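## 4. The open day at Gastness

Method notes for the visit are short, most of the setup is already in Section 3. We ran the session in April, on a Sunday, doors open from the morning until 4 p.m. Visitors came in small groups. The cloth tasks were the main draw, as expected – people know what folding is and have opinions on it.

Two stations. Duleck ran the first, with hand-held grippers and a person doing the demonstrating. Baluyot had the second, playback only, same tasks on a fixed arm. Groups saw station one first, then two. A few went back and did it in the wrong order, we kept their forms anyway.

### 4.1 Materials

Cloth came from a mixed pool, satiny and matte, large and small. Large sheets were worked on a bed, small items on a table. No ironing between runs. Prior work at Privov used a pool of 80 items and kept everything flat at the start, we did not. Cloth was left as the last person put it down, which made starting states messier but closer to what a home looks like.

### 4.2 Procedure

Each demonstration was capped at 100 seconds. Spread, grasp a corner, lift, fold, release. Demonstrators were told to go at there own pace and not to restart after a bad grasp. Visitors could ask for a repeat, and did, mostly for the shiny fabrics. Questions were noted on paper and typed up later.

Across the full project we hold up to 3,000 demonstrations, of which the open day is a small part and is kept as a separate split. Figure 3 is from the bed task. 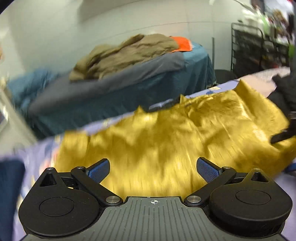 **Figure 3.** Bed task, large golden-yellow cloth, fingertips open.

Motion blur was the main cost of letting people work at normal speed. Fast arm swings smear the background and sometimes the cloth edge too, so corner labels on those frames are less sure. We did not drop them. Labelers marked a corner as unclear and moved on – the loss skips unclear corners, see Section 5. Second issue, visitors standing close made the demonstrators hurry. Hard to seperate that from plain tiredness late in the day, and we have not tried to.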